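Home Explore Topics Log in Sign up

Albertina Amaral
Thread · Dec 24, 2019

OK so I finished the family recipe box. All 224 cards, typed up. I have thoughts and I'm going to put them here because everyone in my house is tired of hearing them.

Background: my grandmother kept her recipes on index cards in a tin, and when she moved to Justville the tin came to me. I started typing in October and figured it'd take a weekend. Ha.

First thing. She didn't write instructions. She wrote ingredients, and then a word. "Bake." That's a whole card. "Bake." Bake what, Grandma, in which pan, until when??

The best one is the walnut cake. Flour, sugar, eggs, walnuts, "the usual," moderate oven. I called my aunt to ask what the usual was and she said "oh, you know, the usual," and changed the subject to her knee.

(It's baking powder, salt and a little orange peel. I made it four times to find out. The third one went to the birds.)

Second thing — people's names. She titled cards by who gave them to her, so I have "Mrs. Bakke's bars" and "Bakke bars, better" and I'd love to know if Mrs. Bakke ever saw that second card.

For the record they're both oat bars with dates. The better one has twice the butter. That's the entire improvement.

There's also a dozen or so cards from the years they lived in Drirncombe, and you can tell right away because everything turns into cabbage. Cabbage with noodles. Cabbage with apples. A cabbage pie I'm kind of scared of but will try in January.

How I did it, for anyone with their own tin: I took the cards out in the order they were in and kept them that way. Please don't sort first! Her order makes no sense alphabetically but the things she cooked together are together, so the ham is next to the mustard sauce and the rolls.

I typed exactly what was on each card, spelling and all, then put my guesses underneath in brackets. "Oleo" stays "oleo." If I didn't know, I wrote [don't know]. There are 30 of those left and I've made peace with most of them.

Pencil was the hard part. Some of it has faded to basically nothing, and tilting the card under a desk lamp helped way more than any of the photo editing I tried.

And stains are information. If a card is clean she never made it. The jellied salmon ring is spotless, thank goodness.
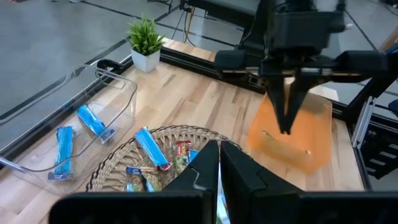
Anyway, snacks. She has a whole section called "for the afternoon" and I think it's my favorite part of the box. Cheese straws, spiced nuts, a cracker thing with caraway. All little stuff you'd put out at 3 when somebody dropped by without calling.

I grew up on that food and didn't know it had a category. My cousin read the section title and got teary over cheese straws, and then I did too, so that was our evening.

The whole file came out a bit over 2,000 lines. I'm printing 2 copies, one for her and one for my aunt, and the rest of the family gets it by email whether they asked or not.

Still looking for anyone who knows what a "Zonitz roll" is. The card says yeast, poppy seed, warm milk, "roll as Zonitz." I've got the first three down. My replies are open!!

Going to go wrap things now. Merry Christmas Eve to those doing it — the walnut cake is in the oven and it smells right this time.

Replies (4)

marnie_k: My mom's cards all say "cook till done." I feel this thread so much

poppyseedfan: Could the roll one be a spiral? My neighbor folds hers from both ends so it looks like a scroll. Worth a try?

tdw: please post the better Bakke bars

Albertina Amaral: @tdw tomorrow, promise! @poppyseedfan ooh, both ends, trying that

We use cookies to keep you signed in and to improve your experience. Accept all Manage settings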